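Ticket 1212: Netow dryer stops early, clothes still damp
Status: open, waiting on customer
Product: Netow dryer with the Benon moisture sensor kit

Hi again! Adding my notes like you asked, sorry in advance for the length. I write the way I talk.

So the short version is that the dryer quits way too early on the Auto Dry setting. It plays its little tune, the display says done, and half the load is still clammy. Timed Dry works great (I've been living on Timed Dry since February, and my electric bill knows it). Firmware on the display reads 4.23, and I did the update through the Veloso app before opening this ticket.

What I've tried so far:

Cleaned the lint screen, then washed it in the sink with dish soap because somebody on the Clident forum swore by that. There was a film on it from dryer sheets, so I was pretty hopeful! No change.

Pulled the dryer out and vacuumed the vent hose. Got a good handful of fluff out of there and one sock I had given up on. Airflow at the outside flap is strong now. Still stops early.

Wiped the two sensor bars inside the drum with rubbing alcohol on a cotton ball, let them dry, ran a load of towels. This one helped a little, I think? The towels got 13 minutes further along before it quit. Next load it was back to its old tricks.

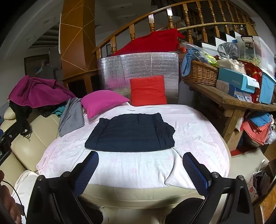
The sensor is what I keep coming back to, mostly because of how it acts with mixed loads. If I put in all towels, it does okay. If I put in thin stuff with one or two heavy things, it calls the whole load done as soon as the thin stuff is dry. Dark, heavier clothes like the folded navy one on the pink and white blanket are what I use for my test now, and I check the seams and the folded-over parts by hand as soon as the tune plays. Seams are always the last to dry, and on Auto they come out cold and damp every single time. Same clothes on Timed Dry for an hour, totally fine.

Your last reply asked me to run the sensor check, so I held down Start and Dryness together until the light blinked. With the drum empty it showed 23. With a wet washcloth pressed across both bars it showed 23 again. I did that twice, same number both times. I'm no technician, but shouldn't a wet washcloth change something??

I also tried the Dryness setting on More Dry and on Normal, and turned off the Eco option in Veloso. More Dry adds a bit at the end but it doesn't seem to know the clothes are wet in the first place.

Two questions for whoever picks this up. Is the sensor harness something I can reach from the front, or does the back panel have to come off? And if you send out a new Benon kit, does it come with the clips? One of mine is cracked where the wire goes through, and I've got it held with tape for now.

Evenings after 4 are best if you want to call. Otherwise just reply here, I get the emails on my phone. Thanks so much for sticking with me on this one!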